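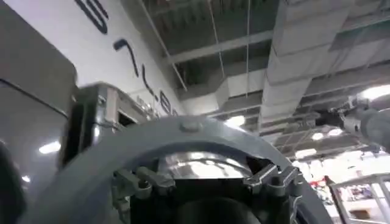 About Us > Our Story

Print this page | E-mail this page

Pretorius Wall Lettering started in Tistport with one long table, a borrowed ladder and Gert Pretorius, who had been painting shop signs since he was 21 and wanted to bring the work indoors. He liked the idea that a plain white wall could greet you when you came in, and he still does - ask him about it and you had better have your coffee with you.

These days there are 23 of us, and we letter the walls of offices, clinics, school hallways and workshops all over Tistport and up the valley as far as Illberg. Dark letters on white walls are what people ask for most, and navy is the color we mix more than any other. We also paint and fit the partition panels that so often stand next to the lettering, and we're happy to match a gray you already have if you send us a chip of it.

Farzana Chowdhury joined us in October of our second year and now runs the drawing room. She draws every alphabet by hand first, including Drava, our house style, which has a generous round "e" and went through 74 sketches before she would let any of us near a wall with it.

We visit every site before we quote, usually for a good long morning, and we like to meet the folks who will be walking past the letters every day. If you're nearby, do stop in. The side door is open until 2 and somebody will put the kettle on.

Print this page | E-mail this page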